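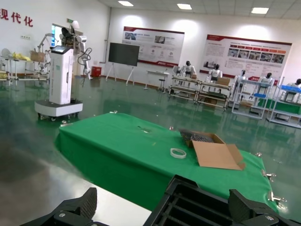

Words by Alžběta Kuruc, training lead
Page last revised in September

About Sesano

Sesano teaches robots to do packing and sorting work. Our customers send us a task, we show the task to a robot many times over, and we hand back the recordings along with a model trained on them. We do this for small warehouses, repair shops and a few robot makers who would like to keep their own engineers on other things.

The company started with four people and one arm on loan from Plondik, who are still a customer. The first job was putting spare parts into mailing boxes. It took us most of a winter, and much of that went into learning how to run a session: how long an operator can work before the motions get sloppy, how often to move the box, when to throw a recording away. We wrote those lessons down and they are still the first thing a new operator reads.

How we show a task

There are two ways. In the first, the operator holds a gripper by hand and does the job with it, with a small camera riding at the wrist. In the second, the operator drives the robot by remote control and watches what it sees. Hand-held work is faster and suits simple pick and place. Remote control is slower, but the recording matches the robot's own reach and joints, so we use it for anything with two arms or an awkward angle.

Most of our box work is done on a table with a green cloth clipped over it. An open cardboard box, a roll of tape and the item to be packed are enough for a full session. Between takes the operator shifts things a little — the box is turned, a flap is laid out flat, the tape goes to the other side. A robot that has only seen one layout will only manage one layout.

A typical task needs some 700 good recordings. Folding and taping need more. Every recording is watched by a second person before it goes into training, and either of them can reject it. We do not pay operators by the take.

Who works here

We are now 38 people, and more than half of us are operators. Few came from robotics. We have former pickers, a piano tuner, two dental technicians and several people straight out of school. New operators spend their first 2 weeks on the hand-held gripper and then move on to remote control.

Our recording software is called Grumutow. It was written in-house and runs every session, from the start signal to the final check. Customers get a copy of the viewer so they can look through their own recordings.

Working with us

Send us the items, the boxes you use now and a short note on what a good result looks like. Video of someone doing the job is helpful. We will run a trial day and tell you whether the task is ready for a robot. Some are not, and we say so. Our work with Šťastný began with a task we turned down — thin plastic bags — and went ahead a year later with cartons.

Visits are welcome by appointment, mornings only, as the afternoon is kept for recording.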